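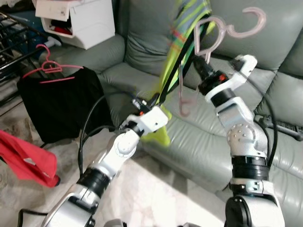 Hangers, again. I lost the argument at home so I'm bringing it here, where I expect to lose it to strangers. My position is that every hanger in a household should match. My household's position is a yellow-green garment on a black hanger, a pale pink plastic one keeping it company, and a drawer unit parked on the arm of the sofa with its top drawer hanging open. I priced a full set of the Plimness slim ones and got to 291 before I had to sit down. Do I buy them or do I grow up?

plimsoll_j
Grow up. A shirt doesn't know what color its hanger is.

Sadurar
Disagree. Mixed hangers sit at different heights and the rail looks like bad teeth. Bought 8 packs in August and have been insufferable ever since.

ragbag
Can we talk about the drawers on the sofa? I had mine on the armrest "for the afternoon" and it dented the leather. That was two couches ago.

Sadurar
Leather bounces back.

ragbag
Mine did not get the memo.

Jouko Lahtinen
I sort by shoulder width and ignore color. Wide black ones for jackets, thin plastic for anything that weighs less than a sandwich. Stretchy tops get folded, full stop. My wife says the system is unbearable but she uses it.

plimsoll_j
Folding a top you already own a hanger for is a cry for help.

Original poster, 16/03/2019
Update: drawers are on the floor. Ordered one pack, in black. The pink one stays, apparently it has seniority.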